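Dish rack

A dish rack, also called a dish drainer or plate rack, is an open frame that holds plates and other tableware apart from one another, usually on edge. It is used for draining after washing and for short-term storage. The term covers countertop baskets, racks hung over a sink, and racks built into a wall cabinet.

Construction

The most common countertop form is a rectangular basket of metal wire. Parallel wires across the floor and sides form slots, each meant to take one plate. The frame is bent from heavier wire than the slots, and the corners are usually rounded so that the basket can be lifted without catching on cloth or skin. Finishes include bare stainless steel, chrome plating, and plastic or powder coating. Coated wire is quieter in use and less likely to mark glazed rims, but rust can form under the coating where it has chipped, most often at the welds.

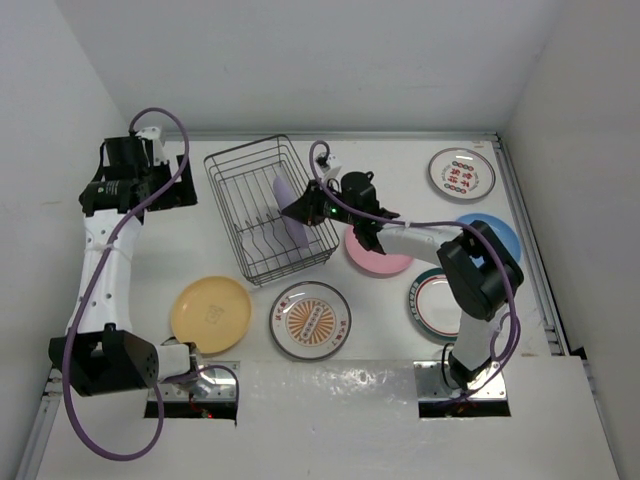
Wire dish rack with a lavender plate; other plates lie on the white surface nearby.

Slot spacing is the main dimension that separates one rack from another. A slot of 30 mm suits flat dinner plates and most side plates. Soup plates and shallow bowls need up to 50 mm, and in a narrower rack they are normally placed in every second slot. Some racks add short prongs along the floor, which hold the lower rim in place and limit sideways lean.

Loading

Plates are loaded on edge with the eating surface facing one way. A plate is held by the upper rim or by the side, tilted toward vertical, and lowered until the foot or lower rim sits in the slot. It then leans against the wire behind it. A lean of a few degrees is normal and helps water run off the raised rim. Loading usually starts at one end of the rack and proceeds toward the other, with the largest plates first.

Mixed sets are harder to load than matched ones. Plain plastic plates are light and may shift when a neighbor is added.
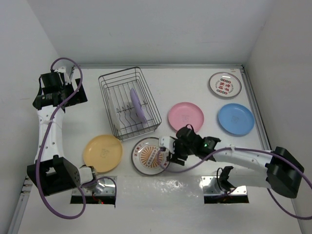 Ceramic plates are heavier and more stable but chip if the rims strike each other, and printed or banded rims show wear sooner than plain glaze. Where both materials share a rack, ceramic is placed first and plastic fills the remaining slots. A fully loaded rack of ceramic dinner plates can be heavy enough to bow a light frame. The mass of a single plate varies widely; 700 g is typical of a large stoneware piece.

Handling of rims

The rim is the part of the plate most exposed to damage in racking. Decoration is often concentrated there, as a colored band, a thin inner ring, or a maker's or restaurant's logo. Overglaze decoration lies on the surface and is worn by repeated contact with wire. Underglaze decoration is protected by the glaze and is preferred for tableware that is racked daily.

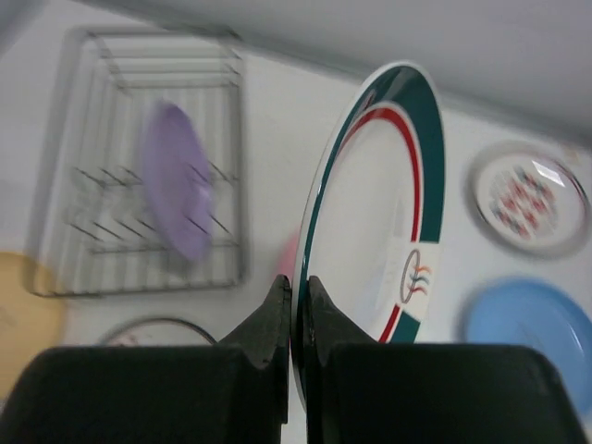

Care

Wire racks are washed in warm water with dish soap and dried before being returned to the counter. Mineral scale collects at the crossings of the wires and can be loosened with diluted vinegar. Abrasive pads are not suitable for coated wire. A drip tray, if fitted, is emptied after each use and cleaned separately.

See also

Draining board
Dishcloth
Tableware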